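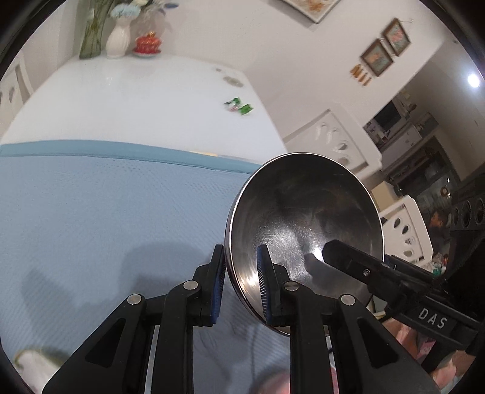 kestrel_b
Anyone stayed at Losari over winter? Villa sleeps 4, we'd want it from November to March.

tomp134
We did. Quiet, good beach, but the track up is rough. Rillo is better value.

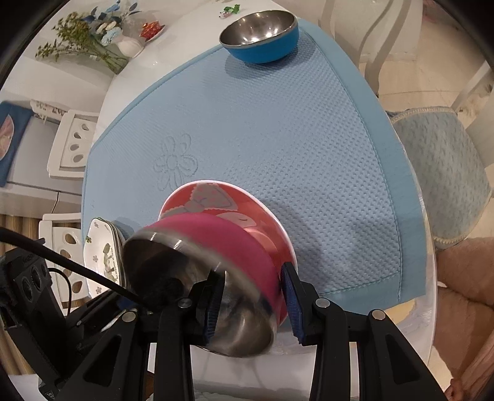 kestrel_b
Is the kitchen usable for long stays? We cook most nights. I'd bring a few bits anyway, like a steel bowl with a pink band round the outside.

oldharbour
Disagree on Rillo. We paid 200 extra for cleaning.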